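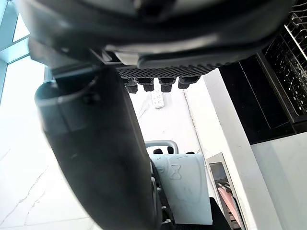
Re-teach the zero pose every morning and the drift goes away, according to one commenter under my last post. Fine. I did that for most of March. The drift did not go away, it just got a new starting point each day, and I got very good at pressing the same buttons before coffee.

Blog > Workshop notes > Kitchen cell

For anyone landing here cold: the kitchen cell is the arm we run at the sink in the Estgate unit, doing plates in and out of a dish rack. It came to me with a setup guide from Negri, who did the original install, and the guide promises that a competent person can have it working from bare mount in an afternoon. I have a low opinion of that sentence.

My complaint is with the order of the steps. Negri wants you to calibrate the wrist camera first, then dress the cables, then check the fingers. I have now done it that way 3 times and each time the cable work undid the calibration. Of course it did. You pull a cable tight at one joint, the wrist gets tugged when it rolls over to the far side, and whatever nice number you had is worth nothing.

So I turned it around. Cables first. I leave more slack than the guide shows, enough that the loops hang free beside the middle joints, and then I run the arm by hand through the worst poses I can think of. Reaching across the corner of the sink is the worst one. If a loop goes stiff there, it gets redone. After that come the fingers: wipe them down, check the fasteners, open and close, look for play at the root. Camera last, when there's nothing left to disturb it.

Then there is the plate test, which I do trust, mostly because it's hard to fool.
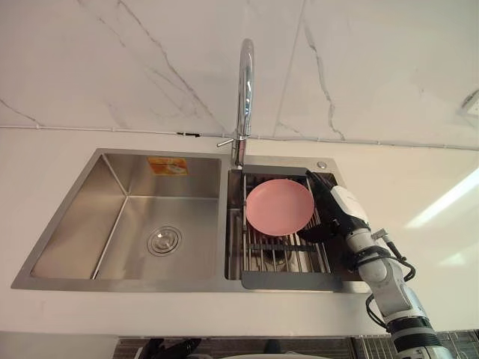

You want the fingers coming in low at the rim and you want to stop them there, before they close, and go look. I mean walk over and look with your own eyes, at counter height. The software will tell you it's lined up. The software told me it was lined up on a day when one finger was landing on a rack wire.

About the software. The config tool is called Clodik and it has a health score that I can't get anyone to define for me. Mine said 77 before the cable work and 77 after it, with the cell behaving like two different machines. I've stopped reading it. The fault log is more use, though you have to learn which codes matter. Code 801 is the one I got most, and the manual gives it as "wrist deviation," with a recommendation to contact your installer. On my cell it meant a snagged cable every single time. Maybe it means something else on yours.

Jirkier sells a sleeve kit that is supposed to fix all this by bundling everything into one fat tube along the arm. I borrowed a set. It looks tidy and it makes the elbow sulk, and you can't see a chafed cable inside it until it quits. I sent it back. I'd love to be shown a cell where the kit has lasted a year next to a sink, and so far all I've been shown is a brochure.

Routine at the moment is short. Wipe the fingers at the end of the day, look over the loops, run the plate test before the first job. I write the finger play down on a sheet taped inside the cupboard door, and it's creeping up a little, which I'll have to deal with before summer. Camera calibration only gets touched if the plate test looks off.

Negri's reply to my email about the order of the steps was that the guide has been validated. I asked on what. Still waiting on that one.

Comments (3)

gantrygoat
We had the same argument over cable slack on a bench arm. Too much and it catches on things, though. How do you keep the loops off the rack?

plainbearing
Sleeve kit has been fine for us, but it's a dry cell with hardly any wrist roll, so take that for what it's worth.

author
gantrygoat, I tie off above the elbow and let everything below that hang. It did catch the rack once, on the lowest loop, so I shortened that one and left the rest alone.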